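Pesquisar no site Digite aqui o que procura OK

Relatório de progresso ao financiador – Projeto Condlow, objetos pessoais em residências assistidas
Período até junho

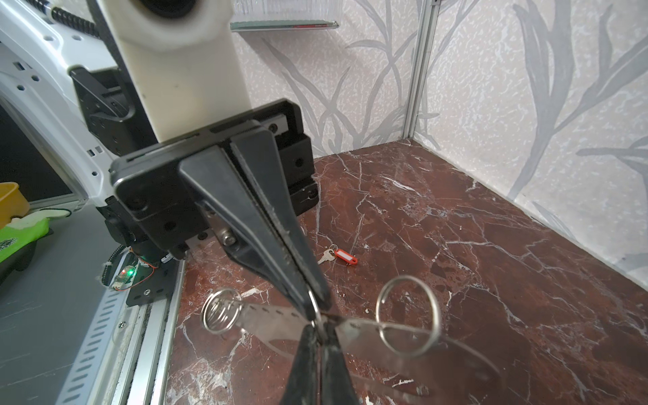
Os óculos são sempre a primeira queixa e as chaves a segunda, escreveu Ebenezer Fiadzo à margem do nosso rascunho, e acrescentou que um relatório que comece por outro assunto não lhe interessa. Começamos então por aí, embora eu tenha reservas quanto ao peso que estes dois objetos ganharam no projeto.

1. O que foi feito

O plano aprovado previa o registo de todos os objetos pequenos de uso diário que circulam entre os quartos, a sala comum e a lavandaria das residências participantes. Ao fim do período temos 724 fichas preenchidas. Destas, 133 dizem respeito a óculos de vários tipos (armação metálica, armação de massa, óculos de leitura comprados em farmácia) e o resto divide-se por chaves, comandos, caixas de comprimidos, pentes, aparelhos auditivos e uma categoria de "diversos" que cresceu mais do que devia.

O número de fichas parece bom numa tabela. Convém lê-lo com cuidado. Uma ficha significa que alguém escreveu o nome do objeto, o lugar onde foi entregue e o lugar onde foi guardado. Não significa que o objeto tenha voltado ao dono, e em muitas fichas o campo da devolução está em branco. Pedimos por duas vezes às equipas que o preenchessem. Da segunda vez melhorou pouco.

2. Óculos

A proposta inicial falava de "redução sensível das perdas". Não tenho como confirmar essa redução. Não existia contagem anterior ao projeto, e as estimativas que as residências nos deram em conversa variavam conforme a pessoa e a hora do dia.

O que se pode dizer é mais modesto. As armações finas de metal, redondas, são as que mais aparecem nas fichas como "encontrado sem identificação". A etiqueta autocolante na haste, prevista no orçamento, descola com a limpeza ou incomoda atrás da orelha, e vários residentes arrancaram-na. Experimentámos depois a gravação na haste, feita pela Denotow. A gravação lê-se mal em hastes estreitas. Em armações de massa funciona melhor, mas essas já se distinguiam pela cor.

Ficou também por resolver a questão da ponte. O manual de manuseamento que nos foi entregue recomenda pegar nos óculos pela ponte, para não forçar as hastes. Duas óticas a que telefonámos deram respostas diferentes quando as armações são de arame fino. Enquanto não houver uma resposta única, retirei essa página do material de formação. Prefiro uma página a menos a uma página que depois tenhamos de corrigir.

3. Chaves

Passámos a usar porta-chaves de plástico com janela para etiqueta de papel. São baratos e as equipas gostaram deles – foi, talvez, a única compra sobre a qual não recebi reclamações. Mas o problema deslocou-se para o que se escreve na etiqueta. Por segurança não pode ser o número do quarto. O nome próprio repete-se. Um código obriga a ter uma lista, a lista tem de estar guardada, e numa das residências a lista esteve fechada num armário cuja chave constava da própria lista.

A cor foi outra discussão longa. A Clestia propôs vermelho para quartos, verde para cacifos e amarelo para gavetas. Na prática, o fornecedor mandou quase tudo em vermelho e usou-se o que havia. Não recomendo gastar mais dinheiro em cores antes de se decidir o texto das etiquetas.

4. Onde se pousam as coisas

Esta parte não estava no plano e parece-me, até agora, a mais útil. Ao rever as fichas notámos que os objetos pequenos ficam onde há uma superfície livre à altura da mão: bancadas, mesas de apoio, prateleiras de vidro da casa de banho. Nas superfícies escuras e com veios, uma armação fina de metal confunde-se com o desenho da pedra, sobretudo ao fim da tarde. Pedimos que se pusesse um tabuleiro liso e claro em cada quarto. Em 11 quartos isso foi feito. Noutros, o tabuleiro foi para a cozinha.

Não sei se os tabuleiros ajudam. As pessoas dos 11 quartos dizem que sim, mas sabiam que estavam a ser acompanhadas e alguém lhes tinha explicado para que servia o tabuleiro. Seria preciso um período mais longo e uma comparação que ainda não temos.

5. Despesa

A verba para material está gasta em grande parte, sobretudo em gravação e porta-chaves. A verba de formação está quase intacta, pelas razões do ponto 2. A Ankrah, que imprime os cadernos de fichas, pediu revisão do preço unitário. Respondemos que esperasse pela decisão sobre a segunda fase.

6. O que propomos

Suspender a gravação das hastes estreitas e mantê-la só a pedido do residente.

Fixar um texto único para as etiquetas das chaves, aprovado pelas residências antes de qualquer nova encomenda.

Alargar os tabuleiros a mais 20 quartos, com registo feito por quem não os distribuiu.

Deixar de contar fichas como indicador principal. O campo da devolução devia passar a obrigatório, mesmo que o total desça, e vai descer.

Fiadzo discorda deste último ponto e entende que um total mais baixo será mal recebido. É possível. O total atual, tal como está, não responde à pergunta que o financiador nos fez, e a versão final do quadro seguirá em anexo logo que as residências devolvam os cadernos em falta.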